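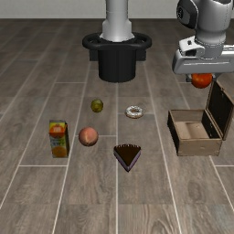
Betreff: Re: [Haushalt-Liste] Umstellung der Mittagsverpflegung

Hallo zusammen,

Siwan Hughes schrieb um 16:40 Uhr:
> Kann jemand sagen, ob die Lieferung von Bucur ab Mai wirklich
> teurer wird? Und bleibt es bei den zwei Obstkisten pro Woche,
> oder müssen wir das neu bestellen? Im Aushang bei Moltex
> steht dazu nichts.

Ich habe heute mit Bucur telefoniert. Der Preis für die Mittagsverpflegung steigt im Mai auf 762 Euro im Monat, Anlieferung inbegriffen. Bisher kam die Anlieferung extra dazu, der Unterschied ist also kleiner, als er auf der Rechnung aussieht. Die Portionen bleiben bei 60 pro Tag. Wer weniger braucht, muss das 7 Tage vorher melden, sonst wird voll berechnet.

Die zwei Obstkisten laufen weiter, die müssen wir nicht neu bestellen. Süßes gibt es nur noch auf Bestellung - bitte mit Namen der Abteilung, sonst landet wieder alles bei Siltura im Erdgeschoss.

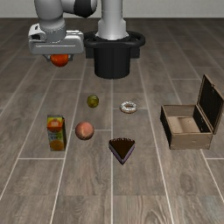
Obst, Donut, Saft und Schokoladenkuchen

Noch offen ist die Frage mit den Mehrwegbehältern. Bucur nimmt sie nur gespült zurück, und die Spülmaschine in der Teeküche schafft die großen Deckel nicht. Stilness hat angeboten, dass wir ihre Maschine mitbenutzen, allerdings erst nach 14 Uhr. Ich würde das annehmen. Wenn jemand etwas dagegen hat, bitte hier auf der Liste schreiben und nicht einzeln an mich.

@Siwan: Den Aushang bei Moltex tausche ich aus, sobald die neue Preisliste schriftlich da ist. Die alte hängt noch vom Herbst dort und kann weg.

Viele Grüße
aus dem zweiten Stock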